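## What is enamel?

Enamel is a kind of glass. It starts as a fine powder, which is spread over a metal shape such as a mug and baked in a very hot oven, at roughly 852 degrees. The powder melts and sticks to the metal as a smooth, shiny coat. 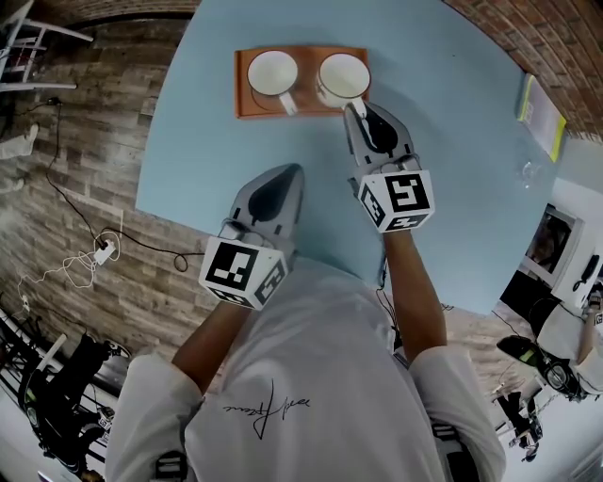
Enamel mugs are light, so two of them on a wooden tray are easy to carry. They don't smash like china, but a hard knock can chip the coat -- and then the metal underneath may go rusty.

The metal lets heat through quickly. If your cocoa is hot, the outside of the mug will be hot too, so hold it by the handle.

**Try it:** look in your kitchen cupboard. Which cups are glass, which are china and which are enamel?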